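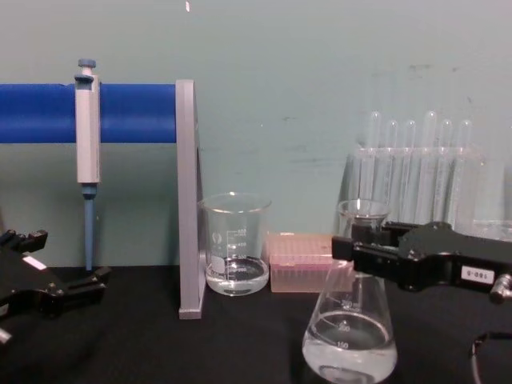 A single-channel micropipette on its stand.

1/6 Applications are now open for the Carrilho Regional Science Bursary. The program supports students from rural and remote communities in their first year of a laboratory-based diploma or degree.

2/6 Each bursary is worth $2,000, paid in two instalments. The money may be put toward travel, rent, textbooks or child care. Tuition fees are not covered.

3/6 Last year the selection panel received 124 applications and made 26 awards. Recipients are now enrolled in pathology, food science, soil chemistry and veterinary nursing.

4/6 Applicants need proof of enrolment, one referee and a personal statement of no more than two pages. Referees may be teachers, employers or community leaders - family members are not eligible.

5/6 Applications close at 5 pm on the last business day of July. Late applications cannot be considered. Students who have deferred their studies should contact the office before applying.

6/6 Enquiries may be directed to Nabila El Khatib, Bursaries Officer, at the Ollside campus. Paper forms are available at the Brerkum library on request.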